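Pumphrey character notes: README

Version 2 of the notes and dialogue set for the animated series Pumphrey. Maintained by Jade Rudd and Ryan Penrose.

What is in the set

The set covers the people and animals of Brumholm, the harbour town where the series takes place. There are 40 character sheets and 401 lines of dialogue. Each line is tied to one character, one episode and one scene. Lines spoken by crowds are left out, as are the songs.

A character gets a sheet if they speak in at least two episodes. The one exception is Old Pandumen, the lighthouse dog. He never speaks, but too much of the second series depends on him to leave him out.

Files

characters.csv has one row per character
lines.csv has one row per line of dialogue
episodes.csv lists the 30 episodes with their titles in broadcast order
notes folder has the longer write-ups as plain text

Columns in characters.csv

name: the name used most often on screen
other_names: nicknames and titles, split by semicolons
family: parent, child or sibling links, using the names in the first column
first_seen: episode number
traits: short phrases written by the editors
voice_note: accent, speed, catchphrases, habits such as humming

The traits column is the part people argue over. We write down what a character does on screen and keep guesses about why to the notes folder. Pumphrey himself is down as "boastful, quick to apologise, afraid of geese". His daughter Taltotlow is down as "boastful, slow to apologise". Whether she gets the boasting from him or puts it on to annoy him is discussed at length in her write-up, and the two editors don't agree.

How the lines were collected

Glenys Garside typed up the first series by ear. Natalina D'Amico did the second and went back over the first to fix spellings. Where a line could be heard two ways, both readings are given with a slash between them. Lines were then matched to speakers by watching each scene again, and a line with no clear speaker was dropped.

Stammers, laughs and false starts are kept when they are part of how the character talks. Pumphrey's whistle before a lie is written as (whistles) each time. Coughs and background noise are not written down.
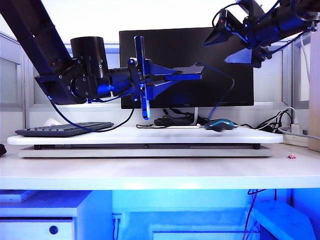

Known problems

Episode order. The pilot was shown after episode four in the first run. We number it as 1, so the mayor seems to forget having met Taltotlow. That is in the programme and is not a mistake in the file.

The two bakers. The baker in the first series and the baker in the second look alike but have different names and different voices. They have separate sheets. Please don't merge them.

Uneven cover. Pumphrey and Taltotlow have far more lines than anyone else. Several harbour characters have only a handful, and their traits should be read with that in mind.

The Christmas special. It contradicts the series on the age of Pumphrey's brother. We follow the series and mention the special in his notes.

Suggested uses

The set was made for fans writing episode guides and for people who like to look up who said what. It has also been used for a small quiz and for comparing how parents and children speak in the series. It is too small for serious work on language, and the trait phrases are the opinion of two people.

Sending corrections

Give the episode number, the scene and the line as it stands in the file, then your version. One correction per message is easiest. Poppy Bloxham reads them on Wednesday evenings and passes on anything that changes a character sheet. Changes to spelling go straight in. Changes to traits wait until both editors have watched the scene.

The next version is due in December and will add the songs.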